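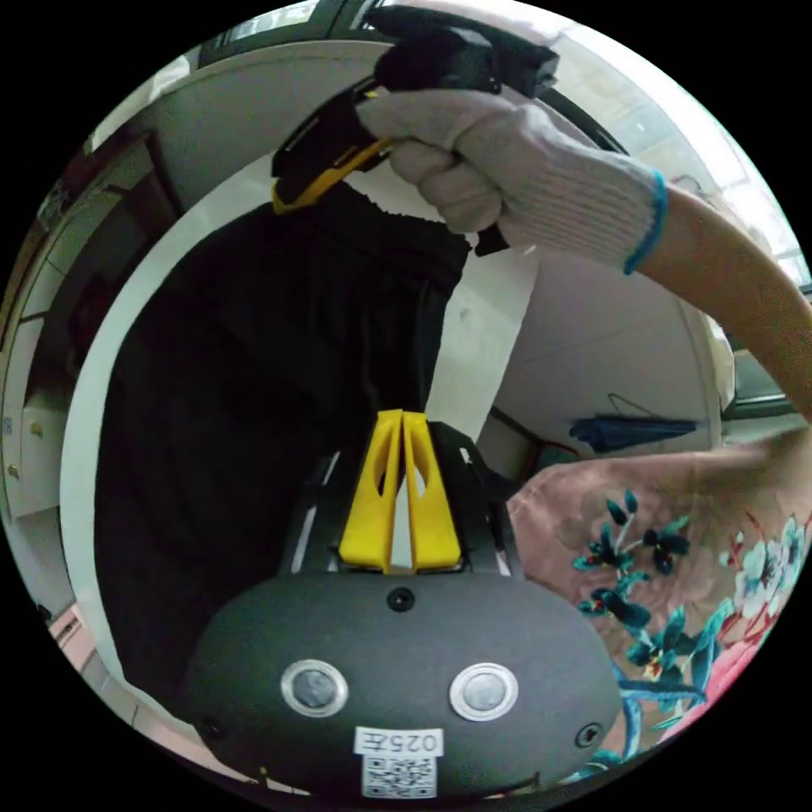
Can a machine fold and hang laundry yet?

Asked in Home & Appliances, May 2025

I run the linen room at a small guest house, four rooms, and I also do my family's wash. My brother-in-law keeps telling me to wait a year and buy a robot for the folding. Sheets I don't mind. It's the clothes that take the time, mostly dark pants and shirts. Is there anything on sale now that can take a piece out of a basket, sort it out and fold it? Budget is flexible if it really works.

Answer 1 (accepted)

No, not for a home or a place your size. I service laundry equipment and I've seen two machines up close. The Severo is a flatwork folder. It does sheets and towels well, but a person feeds in every piece by the corners. The Calado takes shirts if you clip them on first. On my test in April it needed 50 seconds a shirt, and I can do one in less. 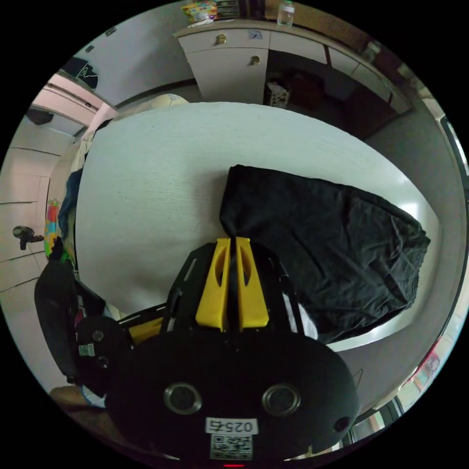 Clothing is hard because it has no fixed shape. A box looks like the same box from any side, but a pair of pants can land a different way every time you drop it. Take a black cloth crumpled on a white table top: you can find its outline easily, but the folds inside it are dark on dark, and the machine has to work out which edge is a hem and which is just a wrinkle. Then it has to pick up one layer and leave the one under it.

If you want to save time today, buy a folding board and a second drying rack.

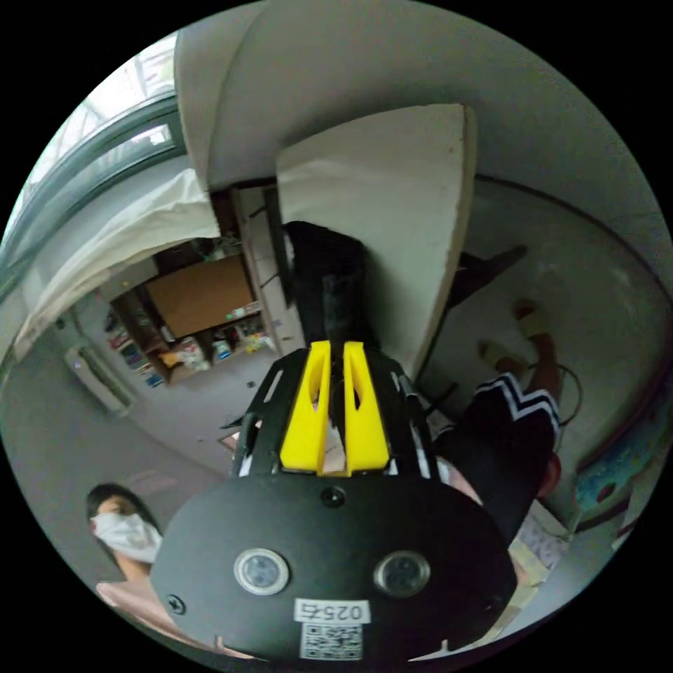

Answer 2

We had an Atside on trial at the shop where I work. It folded 218 towels out of 367 before we stopped it, the rest went back in the bin. Never tried pants. Would not buy.

Answer 3

look up Fokov, they have a video. no idea on price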